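Rurnaton to Publish Two-Player Edition of Fekholm This October

13 July 2019 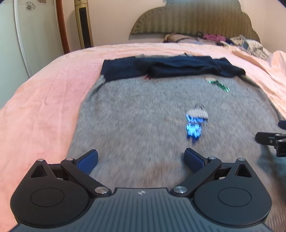 A light gray knit sweater on a pale pink blanket.

Rurnaton will release a two-player edition of its trading and settlement board game Fekholm in October. The new edition, titled Fekholm: Ronoscombe, has its own map, its own rule book and a shorter playing time than the original.

Fekholm was made for three to five players, and the publisher has had steady requests for a version that works at a smaller table. The original rules included a short variant for two, in which a third set of pieces was moved by drawing cards. That variant has been dropped. In Fekholm: Ronoscombe both players control every piece on the board between them, and no dummy player is used.

The game is set in the river port of Ronoscombe. Each player runs a trading house and takes turns loading barges, buying warehouse space and bidding for contracts. The map has 17 districts, split by the river into two unequal banks. A player who holds the bridges can charge the other for crossing, but has to leave workers there to do so. A full game lasts 4 rounds.

"The bidding was the hard part," said designer Nicanor Villalba. "With five people at the table, somebody always pushes the price up. With two, you can usually guess what the other person has. We ended up having both players commit their coins in secret and lose half of a failed bid. That made people careful, and then it made them bluff."

Villalba also wrote the scoring rules, which were changed late in testing. Points for empty warehouses were removed, and unfinished contracts now count against their owner.

The box contains a folding board, wooden barges and workers, 30 contract cards, cardboard coins, two player screens and a rule book. Pieces from the original Fekholm are not needed. The two sets use different card backs and should not be mixed.

A first printing of 1071 copies will be sold through hobby stores and by mail from Rurnaton. Distribution to stores is handled by Limsakul, which will take advance orders from retailers. The rule book will be posted as a free download before the release.

Press contact: Rurnaton, Games Office. Review copies are available on request.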